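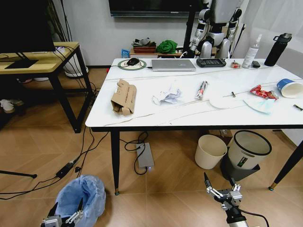 Riltside Robotics Club forum > Student projects > Table clearing: are we ready for the demo?

setmont_sam
Jun 4, 2025, 18:42
Trial log for the table clearing task is up in the shared folder. 18 runs this week, 7 where everything that should be binned ended up in a bin. Elie Rizk wants a title and a paragraph for the open evening by Friday. I've put "A robot that tidies your desk". Shout if you object.

kettle_on
I object. 7 out of 18 isn't tidying a desk. And how many of those 7 had a hand on the stop button and someone nudging the tissue back towards the middle?

setmont_sam
Two had a nudge. They're marked in the log.

kettle_on
So it's five. Put five.

plumduff
Bit harsh. Last October it couldn't close on a paper cup without crushing it. The cup is fine now, even lying on its side.

kettle_on
The cup is fine when the mouth points away to the right. Turn it round and see. I've been through the clips and it's always laid out more or less the same way.

norah_b
My worry is what counts as rubbish. Torn box, tissue, snack wrapper, fine. The face mask I'd bin, but my mum would shout at me. And the white tube with the red markings? Is that empty or did somebody want it? The label list says "rubbish" and I can't see who decided that.

setmont_sam
I decided that. It's on the Peltolel sheet, row 7.

norah_b
Then it isn't deciding anything, it's copying your opinion of a tube.

plumduff
Everything we train copies somebody's opinion. It has to leave the laptop, the mouse and the spray bottle alone and so far it has. Doesn't that count?

kettle_on
It has never been shown anyone picking up the laptop, so no, not much. Try a closed notebook with a crisp packet on top.

hal_v
Can we talk about the little metal screw thing? It goes for the paper disc every time and ignores the screw. I'd drop the screw from the task.

kettle_on
Dropping the bits that fail is how you get to 18 out of 18.

setmont_sam
OK. Screw stays in. I'll do another set on Monday with the cup turned and the box somewhere else. Title is now "Can a robot clear a table?"

norah_b
Better. I'd still ask Elie about the tube.

kettle_on
Fine by me if the answer printed underneath is "sometimes".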